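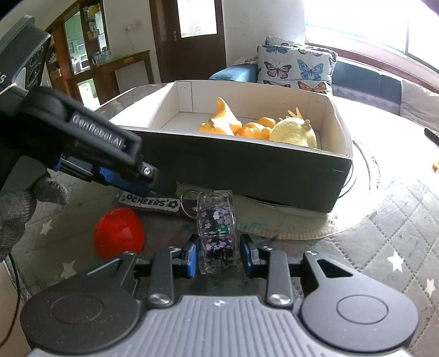
KISUTTON, 2019-03-12. The Hukness shared workshop has released the plans for its hand-held gripper, a tool that members build at home from a parts list and a set of drawings. Each gripper has two black linkage arms that end in blue-and-black fingers, and these close on small things such as a clear keychain block with flower-shaped glitter inside. The tools are used in pairs, one to a hand, on an ordinary table with a box of plush and rubber toys set out for picking up and putting away.

Work on the design began in November under Fuseini Atinga, who runs the Hukness build evenings. Members have logged 2181 picks so far, and the records are free to anyone who asks.

"The linkage took us the longest," Atinga said. "We redrew it 10 times. If the two arms don't move evenly, the fingers meet crooked and small items slip out."

Printed copies of the plans, 500 in all, can be picked up at the Hukness front desk. Builders who want help with assembly can sign up there for the next build evening.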